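2024-12-13, bench notes, PC teardown and rebuild

Finally got the big black tower up on the slotted table this morning and I'm so glad we did it there. Laid on its side with the panel off, the whole inside is right at hand height, and I'm not hunched over a chair reaching into a box on the floor anymore (my back says thank you, Maribeth). The rails are great for this too. A dropped screw rolls into a groove and stays put until you go get it.

Read the board manual properly before touching anything, all the way to the socket section. Worth it! There's a page on the retention lever that I had skipped in August, and it explains why the old one felt so stiff. You press down and out a little before you lift. Tried it 5 times with the socket empty until it felt natural.

Power supply stays in for now. I went back and forth on pulling it, but Rigoberto pointed out that the board work doesn't need it out and the cable routing behind it took him most of an afternoon last time. Unplugged at the wall, switch off, button held down, then hands in. Same order every time, please, everybody.

The printed plate is the nicest thing to come out of the Lesura batch. The square nest takes the CPU face up, so the metal heat spreader is on top and the contacts never meet the table. I used to park chips on a folded antistatic bag and then forget which bag. Now it has a seat of its own, and so will the other little parts once we agree on which block is for what. I'd like to write that on tape along the front edge — Maribeth would like it printed into the next version. She's probably right.

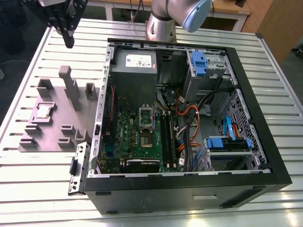
Does the thermal paste have to come off every time the cooler comes off?
Every time, on both faces, with a lint-free wipe and alcohol, and then fresh paste before the cooler goes back on.

I wrote that down in full since Rigoberto and I gave two different answers to the new people on the same day, which was not our finest hour. The Nomura wipes are the good ones. The Ploltley ones leave fuzz, use those up on the table.

Wait 180 seconds after wiping before the paste goes on. Probably more than it needs, but it's a good moment to check the socket with the flashlight, and I really enjoy that part. All those tiny pins in neat rows!

Still open:
Spare expansion brackets need a box. Bin 483 is free, I think, ask Maribeth.
Order 2 more tubes of paste through Proltau.
Longer screwdriver with a magnetic tip, the short one doesn't reach the far standoffs without my knuckles on the case wall.
Reprint of the plate in the same color if there's filament left. I've grown fond of it.

Memory sticks and front panel cables on the next session. Rigoberto has the pinout sheet.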